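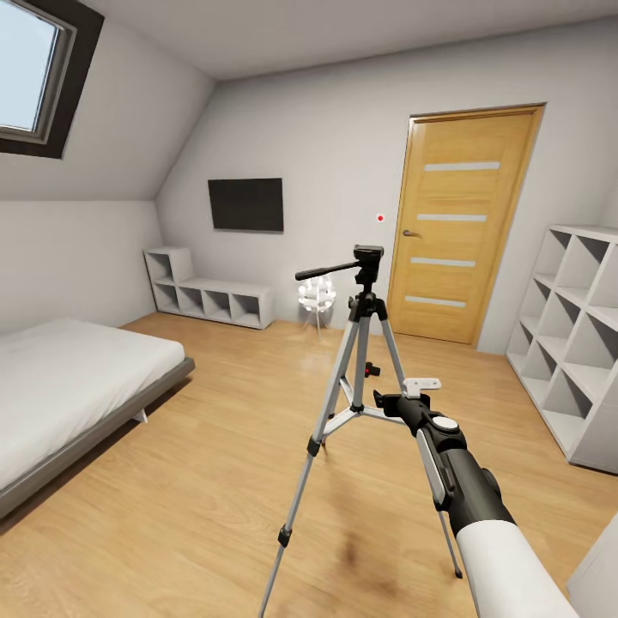
Eldana Ambaye wrote to us that the hardest thing she ever taught a robot was how to hold something small and flat. Picking up a ball was easy, she said, but a little plate kept her whole team busy until July!

Kids' Corner > How It Works > Robots and Coding

Home Stories Try It Clubs Ask Us

How do you teach a robot inside a computer?

The students in the Lodeo robot club have a robot named Mamo. You can't shake hands with Mamo, because Mamo lives in a simulation. A simulation is a pretend world made by a computer, a bit like a video game. It has floors, walls and furniture, and it has rules too. If Mamo lets go of something, it falls.

The club builds its pretend rooms in a program called Clodby. This year's job is all about a camera tripod — the three-legged stand that holds a camera still. A tripod has a small piece called a quick-release plate. The plate screws onto the bottom of a camera, then clips into the top of the stand. Your fingers could learn to do that pretty fast. A robot has to work out where the plate is, how far to reach and how hard to squeeze.

So the students break the job into little steps. Reach. Close the gripper (that's the robot's hand). Lift. Turn. Each step gets its own bit of code, and then comes the best part, pressing "go" and watching!

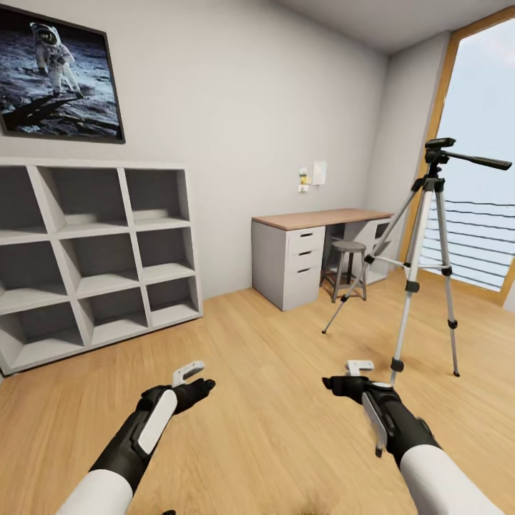
Both grippers are empty in this view. Can you spot the astronaut on the wall?

Mistakes are a big part of the fun. In a simulation, a dropped plate never breaks, and one click puts everything back where it started. The team can run up to 100 tries in one afternoon. They save the bad tries as well as the good ones, and their folder now has 1293 of them. When something goes wrong, they play it back slowly and look for the step that needs fixing.

There are 15 students in the club, and the youngest is nine. Some write code, some design rooms, and some just love hunting for bugs.

Try it yourself: ask a friend to close their eyes and pick up a coin using only your words. "Left a bit" won't be enough — how far is a bit?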